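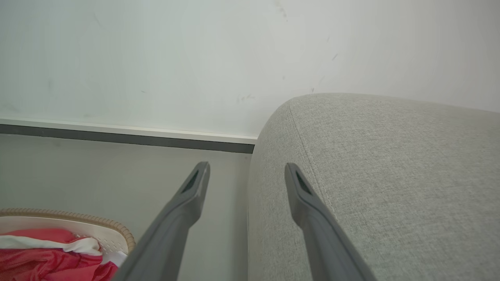 织物害虫的监测点应当先按位置类型分,再谈密度,这是我对 Irell 那份监测方案最主要的意见。方案把诱捕器按面积均匀铺开,每间房一个网格,结果落在房间中央的点位几乎没有信息量,而墙根一圈只碰巧轮到几个。衣蛾幼虫避光,食物来自积存的毛屑、毛发和皮屑,这些东西沿地面移动,最后停在墙根。像图里那样踢脚线、地面和垫子布面同在一处的位置,在我的表里要登记成两类对象:踢脚线与地面的交线算“缝隙”,垫子算“软装”,两类的检查办法、检查间隔和处理手段都分开写。均匀网格会把它们并成一个点,后面的数据就没法拆了。

下面逐段回 Birthe Lauritsen 的来信。原信较长,我只留了要回的部分,其余见归档。

> Birthe Lauritsen 写道:
>
> 各位好,
>
> 我们刚做完 Irell 两层库房和会客区的第一季监测,用的是 Vanudetti 的粘板,衣蛾那部分加了信息素诱芯,皮蠹那部分没有加。总共布了 40 块板。夏初捕获数上升很快,入秋后回落。我的初步判断是库房有一处持续的虫源,位置大概在东侧架子附近,因为那里的几块板数字最高。
>
> 想请教:这样的数据够不够支持对东侧架子上的全部织物做低温处理?

不够。理由分三条。

第一,信息素诱芯引来的是雄成虫。雄成虫会飞,会顺着气流找过来,捕获位置与羽化位置之间隔多远,取决于当时的通风状况。东侧架子如果靠近回风口,那几块板的数字高是可以预料的,和架上的织物有没有虫没有必然联系。来信没有附通风图。请补一张平面图,标出送风口、回风口、门的开启方向,以及夏季临时摆过风扇的位置。风扇撤走了也要标。

第二,皮蠹那部分没有加诱芯,等于拿被动捕获与主动引诱放在同一张柱状图里比较。图上衣蛾远高于皮蠹,这个差别里有多少来自诱芯,现在没有办法估计。请把两类分成两张图,纵轴不要共用。

第三,“回落”这一点要小心。诱芯有有效期,过期后释放量下降,捕获数也会跟着下降。来信没有写更换记录。如果整季只用了一批诱芯,那么秋季的回落可能有相当一部分是诱芯衰减造成的。请查一下拆封日期,并且看粘板表面有没有落灰,落灰的板粘性下降,数字同样偏低。

低温处理本身对大多数羊毛和毛皮是可接受的,但要占用冷柜、要封装、要缓慢回温、要人搬动。搬动对脆弱织物的损伤往往大于一次轻度虫害。所以在处理前应当有幼虫层面的证据,也就是活幼虫、新鲜蜕皮、新鲜虫粪或者新增的蛀痕,至少占一项。

> 关于点位:我们是按网格布的,这样各房间之间可以比较。如果改成沿墙布,是不是就失去可比性了?

可比性要看比什么。网格布点能比较的是“单位面积上的捕获数”,这个量对飞行成虫都不太有意义,对爬行幼虫更没有。幼虫不会均匀分布在地面上。换成“单位墙根长度上的捕获数”会好一些,但是也只适用于缝隙类点位。

我自己用的分类如下,供参考。名称沿用 Ásgeirsdóttir 记录表,顺序按检查优先级排。

- **缝隙**:踢脚线与地面之间、踢脚线与墙面之间、地板拼缝、门槛下方、管道穿墙处。
- **软装**:垫子、软包座椅、窗帘下摆、地毯背面、门毡条。
- **封闭空腔**:壁炉、废弃烟道、吊顶上方、固定柜体的底座。
- **架位**:藏品架、抽屉、挂杆。
- **过道**:门两侧、窗台、装卸口。

每块粘板只能归入一类。如果一个位置同时满足两类,就放两块板,或者放一块板并在另一类下登记人工检查。千万不要填“缝隙/软装”这样的合并值,导出时会变成第六类。

各类的读法也不一样:

| 类别 | 主要捕获对象 | 粘板的作用 | 必须配合的检查 |
|---|---|---|---|
| 缝隙 | 皮蠹幼虫、蠹鱼、偶见衣蛾幼虫 | 较强 | 扁铲取积尘,过筛 |
| 软装 | 很少上板 | 弱 | 翻面、拆套、看缝线 |
| 封闭空腔 | 成虫为主 | 中等 | 手电配内窥镜 |
| 架位 | 成虫为主 | 中等 | 逐件抽查 |
| 过道 | 外来个体 | 判断来源 | 看门缝密封条 |

表里最容易误读的是软装。衣蛾幼虫在织物里取食,有丝管或者丝网遮蔽,食物充足时没有理由离开。垫子旁边的粘板长期为零,只能说明没有幼虫路过。我见过把零当成“干净”写进年度报告的,后来拆开座套,填充层里是成片的旧丝管。旧丝管里没有活虫,但是报告的那句话还是得撤回。

> 缝隙积尘我们没有取过样。请问工具和步骤有没有现成的规程?地面有一部分是老木板,拼缝比较宽。

没有统一的规程,我把自己的步骤写出来,欢迎挑错。

1. 取样前一周停止该区域的吸尘。已经安排了保洁的,在门上贴条。
2. 沿墙根分段,每段 2 米,段号从门的左手边开始,顺时针编。转角归入前一段。
3. 用塑料扁铲从缝里轻拨,积尘收进带滤布的小吸头。一段一张滤布,不重复使用。
4. 滤布折好入自封袋,袋上写房号、段号、取样人。日期写在标签上,不写在袋上,袋面的墨会擦掉。
5. 过筛,粗的部分在体视镜下看,细的部分称重留存。
6. 记录幼虫(活、死分开)、蜕皮、虫粪、成虫残翅、羊毛纤维。纤维只记有无。
7. 看完的活虫样本装进乙醇管,其余密封后按虫害废弃物处理。

几点补充:

扁铲不要用金属的。老木板的边缘一刮就起毛刺,毛刺又会挂住纤维,以后这条缝会比别处更容易积尘。漆面踢脚线的下沿也容易被金属铲刮出印子。

拼缝很宽的木板,缝里的积尘可能有几十年的累积。第一次取样会取出大量旧蜕皮,数字会非常难看,不要拿它和后面的季度比较。第一次的结果单列为“本底”,清完之后从零开始计。皮蠹幼虫的蜕皮很耐久,仅凭外观判断新旧不可靠,颜色深浅受光照和积尘影响,不能当作年代依据。

拼缝是否填堵,我倾向于先不动。填缝材料如果随季节胀缩脱开,会形成一条更窄、更深、吸头够不着的缝。先清空,监测一个完整的活动季,再决定。

踢脚线背后的空腔是另外一个问题。老房子的踢脚线常常钉在木楔上,背后与墙之间留有空隙,上沿有缝时积尘会从上面掉进去。这一部分扁铲取不到。判断它是不是虫源,可以在踢脚线下沿相邻的两段各放一块窄板,清缝之后连续观察。如果缝里已经清空,窄板上仍然持续出现小龄幼虫,就有理由拆一小段看。拆之前请文保木工到场,钉孔要记录。

> 另外,我们的数据现在在表格里,Gundel 导入时报错。报错信息只说“点位重复”,没有行号。

Gundel 的导入器用房号加点位号做主键,不看类别。按上面的办法,同一位置放两块板时,如果点位号相同而类别不同,就会报这个错。解决办法是把类别前缀并进点位号,例如 F-07 是缝隙,R-07 是软装。前缀用单个字母。两个字母的前缀在旧版里会被截断,截断之后又会重复,报的还是同一个错。

没有行号这件事我提过,维护者的答复是按批提交,整批回滚,不逐行校验。变通办法是把表拆小。我一般每批不超过 200 行,出错时对半拆,再导,很快能找到。全季度的表一次导进去,找起来很费时间。

还有两处容易出错:

空值和零。Gundel 把空单元格读成零。没有检查的板和检查过但没有捕获的板,导入之后完全一样。未检查的请填 NA,大写,前后不能有空格。板丢失的填 LOST。板被移动过的填实际读数,并在备注列写“移位”,统计时我会把它筛掉。

编码。备注列如果有中文,存成 UTF-8,不带 BOM。带 BOM 时第一列的列名会多出一个看不见的字符,导入器找不到房号列,这时它报的是“房号为空”。

> 会客区的软包家具和地上的垫子不属于藏品,行政那边管。我们能不能不管这一块?

不能。从虫害的角度看,藏品与非藏品没有分别。会客区与库房之间只有一道门,门下的缝来信说没有密封条。含羊毛、羽绒或毛发的填充物,任何一件都可以维持一个小种群,库房里做多少次低温处理都会被补回来。

全合成纤维的面料和填充本身不是食物,但是沾了汗渍、食物残渣或者积了毛屑之后,幼虫可以利用表面的污物,也会借缝线和折边化蛹。所以“面料是化纤”只能降低检查频率,不能免检。

软装的检查,我的做法如下:

- 翻面,看底面与地面接触的一侧。底面不见光,又不常被吸尘。
- 有拉链的拆套,看拉链布带的背面和四个角。
- 没有拉链的,看滚边和缝线。用软毛刷沿缝线刷,刷下来的东西接在白纸上看。
- 吊牌、水洗标的根部单独看一眼。
- 看完之后原地吸尘,吸头贴缝线走,再放回。

成分不明的先查水洗标。标签缺失的按含羊毛处理。不建议拿火烧纤维的办法去鉴别,取样点会留下破口,而且混纺很难判断。显微镜下看鳞片即可,羊毛鳞片在低倍下已经清楚。

行政那边的沟通,建议直接给一张清单,列明件数、位置、检查间隔,由他们指定一个联系人。以“虫害可能从会客区进入库房”为由申请,通常能批。门下加毛刷条时注意选合成刷毛,天然鬃毛本身是皮蠹的食物。这个错误在好几个地方见过,采购单上只写“毛刷密封条”,到货就是猪鬃。

> 最后一个问题:处理阈值。你们用多少?

没有一个通用的数。我不赞成用全馆总捕获数做阈值,总数随板数走,加板就会“恶化”。用单块板的读数做阈值也有麻烦,诱芯新换的头几天读数会跳高。

我用的是触发条件,不是单一数值,满足任意一条就进入下一步:

- 缝隙类:清缝之后的任何一次复查出现活幼虫。
- 软装类:发现一处活幼虫或者一处新鲜丝管,该件隔离,相邻各件加查。
- 架位类:同一架连续两次读数上升,并且邻近通风条件没有变化,逐件检查该架。
- 空腔类:连续两次有成虫,内窥镜检查。
- 过道类:不触发处理,只用来解释别处的变化。

“邻近通风条件没有变化”这半句请不要省。有一年我们因为连续上升把一整架挂毯抽查了一遍,什么都没有。后来查设备记录,那段时间空调滤网更换,风量变了,气流把隔壁的成虫带了过来。那次一共开箱 400 件次,损耗的包装纸和工时都白费了,还有一件的衬里在翻动时开线。现在设备维护的记录每月抄送给我一份。

鉴定方面补充一句。粘板上的小蛾子不全是衣蛾。仓储害虫里的谷蛾、印度谷螟都会误上板,会客区有食品时更常见。前翅完整的可以看翅斑,破损的要看头部毛簇和下唇须。拿不准的请标“鳞翅目,未定”,不要归到衣蛾下面。来信附表里没有一条“未定”,四十块板整整一季,每个个体都定到了种,我对此有些保留。请抽一部分板寄来复核,保鲜膜不要直接贴在粘面上,揭开时虫体会散。用硅油纸隔一层,或者装在浅盒里,粘面朝上。

关于低温处理的封装,来信没有问,但是既然已经在排冷柜,我把容易漏的几处写下来:

袋内空气尽量排出,再入柜。留着大量空气时,回温阶段水汽会凝在织物表面。脆弱的织物不宜抽真空,手压排气即可。

袋内放湿度指示卡,朝外,隔着袋能读。卡片与织物之间垫无酸纸。

入柜时各袋之间留间隙,不要堆实。堆实之后中心位置降温很慢,柜体显示的温度与中心温度能差出很多。中心位置放一支探头,处理时长从探头到达设定温度时起算。柜面读数不作数。

降温要快。缓慢降温给幼虫适应的时间,存活率会上升。家用冷柜满载时降温速度往往不够,请分批,每批装载量不超过厂家标称的一半。

回温时不开袋。等袋外没有凝露,再静置一夜,然后开袋检查。处理之后的残虫、丝管要清掉,否则下一季检查时无法判断新旧。清理前后各拍一张,编号与 Gundel 里的件号一致。

涂层织物、带漆皮或者蜡的件、镶有玻璃珠或骨角的件、张紧在框上的件,先不要进柜,单独问修复师。毛皮带皮板的要看皮板状况,已经发脆的不宜反复折叠封装。

下一步的安排,我的建议是:

1. 东侧架子先不处理,做逐件抽查,抽查比例由你们按人手定,结果发到列表。
2. 补平面图和诱芯更换记录。
3. 点位重新归类,现有粘板的位置不必全动,房间中央的那些撤掉,换到墙根和门两侧。旧点位号停用,不要复用。
4. 两间库房和会客区做一次缝隙本底取样。
5. 会客区软装列清单,检查一遍。
6. 数据按前缀重编后再导入。上一季的旧数据保留原号,单独建一个项目,避免混用。

本底取样的工作量比想象中大。按我这边的经验,一个人取样加过筛,一天能做大约 40 段,体视镜检另算。镜检不要连着做整天,后半段漏检明显增加,我们做过重检比对。两个人轮换,每人半天比较合适。

还有一个尚未解决的问题想请列表里其他人回答。窄缝里用硅藻土粉剂做屏障,在展厅里是否有人做过长期记录?我手头只有库房的数据,而且相对湿度较高时效果变差,粉剂受潮以后结块,清除时又把缝边的漆带下来。展厅有观众走动,粉尘扬起来落到附近的展品上是另一个顾虑。目前我不推荐 Irell 用,但是如果有人在木地板拼缝里用过一个以上完整季度,请把用量、湿度和清除方法写出来。

另请注意,Ásgeirsdóttir 记录表的新版把“蜕皮”一栏拆成了“蜕皮(完整)”和“蜕皮(碎片)”。旧版数据导入时全部落到“完整”里,会造成一次虚假的跳升。还在用旧版的,请在项目说明里注明版本,不要中途换。要换就在五月之前换,活动季开始以后再换,前后两段对不上。

平面图和更换记录直接回到列表即可,附件请压成 PDF。粘板样本寄我单位地址,包裹外面写“昆虫标本,已死亡”,收发室看到别的写法会退件。

> 附:第一季汇总表(未校)。东侧架子三号板的读数我不太确定,标签脱落过一次,可能与四号板对调了。

三号和四号两块板这一季的读数都填 NA,备注写“标签脱落”。不要取平均。这两块恰好是东侧读数最高的一组,剔除之后请把柱状图重画一遍,再看东侧是否仍然高于其他位置。标签改用板背面的铅笔号加正面贴签,贴签掉了还能对回来。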